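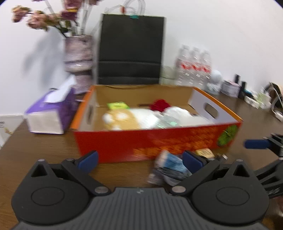 Trimming blurry stretches from hand-held gripper demos: does it help the policy or hurt it?

Posted by Ferdinand Pfister, 13 September 2022

Hello everyone, and thank you in advance for reading, because I do tend to go on. I'm working on a tabletop tidying task with hand-held grippers. The idea is that the policy learns to take things out of a shallow cardboard box and set them down on the table, with all the usual household clutter standing behind it: bottles, a vase of flowers, a paper bag. I have 692 demonstrations so far and I'm quite proud of them!

My trouble is motion blur. Whenever the person holding the tool swings toward the box, everything goes soft for a moment, and the clear plastic packages are the worst (crinkly wrap is hard enough to make out when you're holding still). In March I read the Skustetti write-up, where they threw out every blurry stretch before training and got a nice jump in success rate. So I did the same with a sharpness filter, and my success rate went down. Over 33 test runs on the same table, the policy trained on the trimmed set finished the task 6 fewer times than the one trained on everything. It reaches over, stops short of the box rim and sort of dithers there with its fingers open.

Did I filter wrong, or is their result just about a different kind of task? I use absolute poses, one wrist view per hand, and I predict a short chunk of actions at a time. Any thoughts very welcome.

Afiq Purba

Hi Ferdinand, what a nice clear write-up. I spent most of last winter on something very similar, so let me tell you what I'd look at first.

When you cut the blurry stretches, what did you do with the two ends? If you simply joined them, every chunk that crosses the join now has a big jump in it. The hand is far from the box in one step and nearly over it in the next. The policy averages that out and you get a slow, unsure approach, and the dithering at the rim sounds just like it to me. I had the same thing with drawers.

What worked for me was keeping every frame in the episode, with the timing untouched, and leaving the blurry ones out only as starting points. So a chunk may run through a blurry stretch, but the policy is never asked to begin from one during training. It's a small change in the sampler (mine was one extra column in the index). Then I added a bit of artificial blur to the sharp frames, because the real arm blurs too when it moves fast, and a policy that has never seen any will panic a little.

As for Skustetti, have another look at their appendix if you can. As I remember it, they split at each gap and treated the pieces as separate episodes, so no chunk ever crossed one. It's easy to miss, and I missed it the first time too!

One more thing. I'd be careful reading too much into 33 runs. A difference of 6 could be real, but I'd repeat it with a second training seed and put the items in the box the same way for both policies.

pramoven_user

just slow down when you record. we did 3,658 demos at half speed and never filtered anything

Ferdinand Pfister

Afiq, you've got it, I did join the ends. I plotted one episode after reading your answer and there's a jump right before the rim, as plain as day. I feel a bit silly but mostly relieved. I'm changing the sampler tonight and will train two seeds of each, with the box packed from a written list so both get the same layout.

And thank you too, pramoven_user. I did try going slower with a few people, but they start to hesitate in odd places and then the policy picks that up as well. Did you do anything to speed the motions back up afterward?

pramoven_user

no, arm runs slow too. nobody here is in a hurry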